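Step 4 is where I went wrong the first time, so go slow. By now your Biklow sewing machine should be threaded and plugged in, with the foot pedal on the floor where you can reach it.

## Part 2: Your first repair patch

4. Wash and dry the garment before you patch it. I skipped this once on a fleece, and the patch puckered like a raisin after the first laundry day.
5. Put it on and bend your arm a few times, then mark the worn spot with chalk. Elbows sit lower than you'd think!

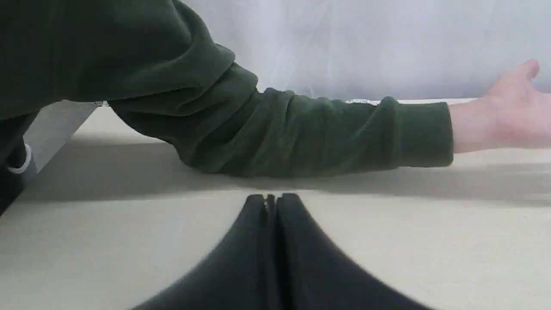

**Which needle should I use for fleece?** A ballpoint, size 11, pushed up into the clamp as far as it goes. Nele Desmet talked me into buying a whole box of them and I'm still grateful.

6. Cut the patch a thumb's width bigger than the hole and round off the corners. Square ones peel up.
7. Pin it from the right side. Keep the pins well away from the cuff, and feel for any care tags or labels so you don't stitch one down.

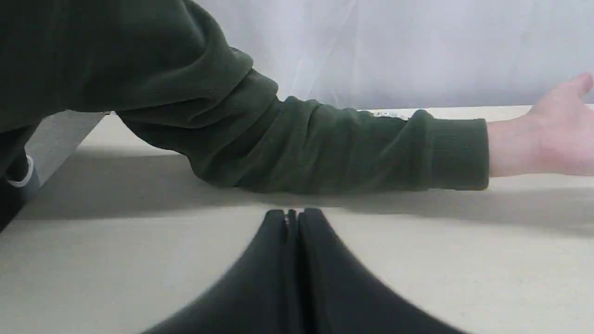 8. Set the dial to zigzag and sew slowly around the edge - I mean really slowly, one tap of the pedal at a time.

> **Caution:** Take your foot off the pedal before you reach in to turn the fabric. Switch off at the wall if you're changing the needle.

9. Go around a second time if the fabric is stretchy, then trim the loose threads on both sides.

**Note:** Don't iron fleece directly, it melts. I use a damp dish towel on top and the coolest setting (my Botodmont iron has a little dot for it, yours may have a word).

Clear the table before you cut anything else. I like a pale surface for this, dark thread ends show up right away. 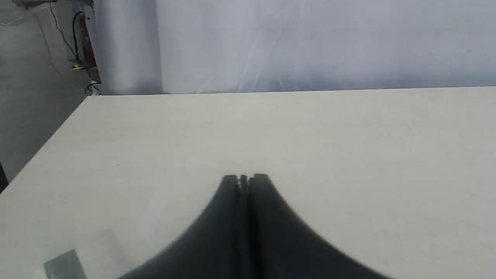

## If the stitches skip

Rethread the top first, with the presser foot up. If it still skips, put in a new needle, then try a scrap before you go back to the sleeve.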